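Wrist cam pose estimate jumps when the cloth is in view
Perception and planning > Help wanted
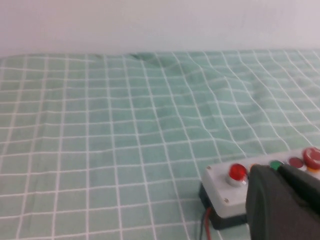 wrist view at the pre-press pose, red button next to the finger

drisine_dan
Posted September 2023

Trying to get a button press working off the wrist camera only. Box pose comes from a plane fit plus edges of the light grey top panel. Fine in bursts, then the yaw flips or the box slides sideways in the estimate by 18 mm and planner replans mid approach. Ran 300 approaches overnight, 268 ok. Rest aborted on pose jump. Vivex tracker, default settings. Any ideas?

mossback
Your tablecloth. White grid on green, wavy lines everywhere, and you're feeding it an edge detector. Bin the cloth, plain mat, done.

drisine_dan
Can't, the whole point is it has to cope with cloths. Had a plain mat in July and it was boring.

kettle_logic
Disagree with mossback anyway. Grid lines are wavy as anything where it's rumpled, a decent line fit should chuck them. Look at where the gripper sits though — front finger is right over the middle of the box. You've got the left end of the panel and bits of the right. Of course yaw wanders.

mossback
It fits a short edge to a grid line when the long edge goes missing. Seen it loads of times. Both things are true but the cloth is the one that bites.

paiva_fork
Are you masking the gripper? Stock Vivex doesnt. If you know the joint state you can render the fingers into a mask and drop those pixels before the fit. The Paiva branch has it behind a flag.

drisine_dan
No mask. Will try tonight.

stollberg_user
Why fit the panel at all. Two screws at the left end, round bezel on the red button, all clear of the finger at that pose. Ellipse on the bezel plus the screws and you've got a position and a heading. We do that on the Stollberg cell.

kettle_logic
Those screws are tiny grey dots on pale grey and the picture's a bit soft. Wouldn't trust them for heading.

stollberg_user
Fair, but as a check on the panel fit they're free. Reject anything that disagrees by more than 2 mm.

paiva_fork
Also freeze the pose for the last bit of the approach. No reason to be replanning with the finger practically on the bezel.

mossback
Freezing just hides it. If the estimate was wrong when you froze it you now press the wrong place with confidence. And there's an e-stop on the same box lol

drisine_dan
Ok mask first, then the bezel thing, freeze last if at all. Will post teh logs per change so we can see which one did it.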